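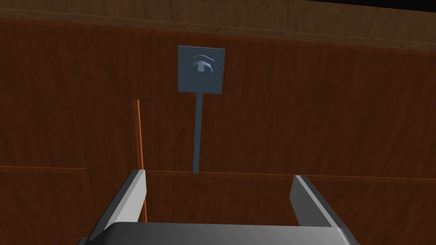 Figure 4.1 Dark reddish-brown timber surface with a lighter olive-brown band (rendered view)

Section 4: Preparing and Oiling Timber Surfaces

4.1 Scope of this section

This section sets out the procedure for applying the Fomeo two-part hardening oil to interior timber benchtops, tabletops and shelving supplied under the Trovisberg range. It applies to solid timber and to thick-veneered panels. It does not apply to painted, laminated or factory-lacquered surfaces, nor to flooring, for which a separate guide is available from the distributor.

Read Section 2 (Safety) and Section 3 (Contents of the Kit) before commencing work. Installers who have previously used the single-part oil should note that the mixing ratio, working time and curing time are all different.

4.2 Conditions in the work area

The room should be enclosed, well ventilated and free of airborne dust. Sanding of other items must not take place in the same room until the final coat has cured. The air temperature should be between 15 and 25 degrees Celsius throughout application and for the first night afterwards. In coastal and tropical areas, where humidity is high for much of the year, allow the longer of the curing times given in Table 4.A.

Direct sunlight on the work will shorten the working time of the mixed oil. Close blinds on north-facing windows, or schedule the work for the early morning. Ducted heating and reverse-cycle units that blow directly across the surface should be switched off.

CAUTION: Cloths and pads soaked with oil can ignite spontaneously as they dry. Lay used cloths flat outdoors on a non-combustible surface, or submerge them in water in a metal container with a lid. Do not place them in a household bin.

4.3 Surface preparation

1. Remove all fittings, including tap collars, cable grommets and edge trims. Store the screws with the fitting to which they belong.

2. Check that the timber is dry. A pin-type moisture meter should read 12 per cent or less at each end and at the midpoint. If any reading is higher, postpone the work.

3. Remove wax, grease and silicone with the Hanum surface cleaner supplied. Apply with a white pad, wipe off with a clean cotton cloth and allow one hour to dry.

4. Fill open knots and splits wider than a fingernail with a compatible filler. Standard acrylic fillers will not accept the oil and will show as pale patches.

5. Sand in the direction of the grain with 120 grit, followed by 150 grit. Hardwoods may be finished at 180 grit.

6. Vacuum the surface with a soft brush attachment, including the underside of the front edge, then wipe with a barely damp cloth.

NOTE: Do not sand more finely than 180 grit. A polished surface closes the grain and limits the amount of oil it can absorb. The usual result is a patchy finish that marks easily.

Where a panel includes a band or inlay of a second timber, the two timbers may absorb oil at different rates. Prepare a test piece or treat a small area on the underside which includes both timbers and the joint between them. Leave the test for one full day before judging the colour. Sand across the joint with a rigid block and light pressure, as a soft pad will hollow out the softer timber. Extract the dust from the darker timber first, then change the cloth. Fine red dust carried onto a pale timber is difficult to remove once oil has been applied.

4.4 Mixing

The kit contains Part A (oil) and Part B (hardener). The standard kit makes 400 mL of mixed product. The half kit makes 200 mL. Small jobs may be completed from part of a kit, provided that the tins are resealed promptly.

1. Stir Part A with a flat stirrer until no sediment remains on the bottom of the tin. Do not shake.

2. Measure three parts of A and one part of B by volume into a clean container. Graduated cups are included.

3. Stir slowly for two minutes, scraping the sides.

4. Leave the mixture to stand for five minutes before use.

The mixed oil remains workable for four hours at 20 degrees. Its appearance in the container is not a reliable guide to its condition – record the time of mixing on the lid and discard any remainder when the working time has passed. Never return mixed oil to either tin.

CAUTION: Part B is a skin and respiratory irritant before mixing. Wear nitrile gloves and safety glasses. Persons with asthma or a known sensitivity to isocyanates must not handle this product.

4.5 Application

1. Pour a small quantity of oil onto the surface and spread it with a white pad or a plastic spreader. Work in areas no larger than one square metre.

2. Allow the oil to react with the timber for ten minutes. Add more oil to any area that turns dull in that time. End grain will generally require a second and third wetting.

3. Work the oil in with a clean white pad, by hand or with a slow orbital machine.

4. Remove all excess with lint-free cotton cloths. Continue until a fresh cloth passed over the surface comes away clean.

5. Inspect the surface at a low angle with a hand lamp. Shiny streaks indicate oil remaining on top of the timber and must be wiped off immediately.

6. Oil the underside and the back edge in the same session. Panels oiled on one face only are liable to cup.

One coat is sufficient for shelving and occasional furniture. Benchtops near a sink or cooktop require a second coat, applied no sooner than 12 hours and no later than 36 hours after the first. If 36 hours have passed, abrade the surface lightly with a grey pad before proceeding.

4.6 Curing

Table 4.A Curing times

Dust-free: 6 hours (standard), 10 hours (high humidity)
Light use, no water: 24 hours (standard), 48 hours (high humidity)
Placement of appliances: 3 days (standard), 5 days (high humidity)
Full cure: 7 days (standard), 10 days (high humidity)

Do not cover the surface with plastic sheeting, cardboard or newspaper during the curing period. If other trades must have access to the room, protect the benchtop with breathable building paper once the light-use stage has been reached, and fix the paper to the cabinetry only. Tape must not be applied to the oiled face.

Rubber feet, cork mats and unglazed pottery should be kept off the surface until full cure.

4.7 Faults and remedies

Sticky surface after 24 hours. Excess oil was not removed, or the mixing ratio was incorrect. Rub the surface with a white pad and a small quantity of freshly mixed oil, then wipe dry. If the surface is still sticky the following day, it must be sanded back.

Pale spots. Filler, glue residue or silicone is present. Scrape locally, clean, sand with 150 grit and re-oil.

Raised grain. The surface was wet too early, or the damp wipe in 4.3 was too heavy. After full cure, abrade with a grey pad and apply a maintenance coat.

Visible edge between working areas. The first area had begun to set before the second was joined to it. Re-oil the full panel within the second-coat period and keep a wet edge – two people are recommended for benchtops longer than three metres.

Dark rings around fittings. Water has entered beneath a collar. Remove the fitting, allow the timber to dry, treat with an oxalic acid brightener in accordance with its own instructions, and re-oil. Reseal the cut-out before refitting.

4.8 Records and support

The installer should complete the record card at the back of this manual, entering the batch numbers of Parts A and B, the moisture readings and the number of coats. Warranty claims cannot be assessed without a completed card. One copy is to be left with the householder.

Replacement pads are listed under part number 145, and graduated cups under part number 154. Technical enquiries should be directed to Radek Jelínek, Product Support, Hubáček Timber Finishes, between 8.30 am and 4.30 pm. Please have the batch numbers at hand when calling.

Routine cleaning and the annual maintenance coat are covered in Section 5.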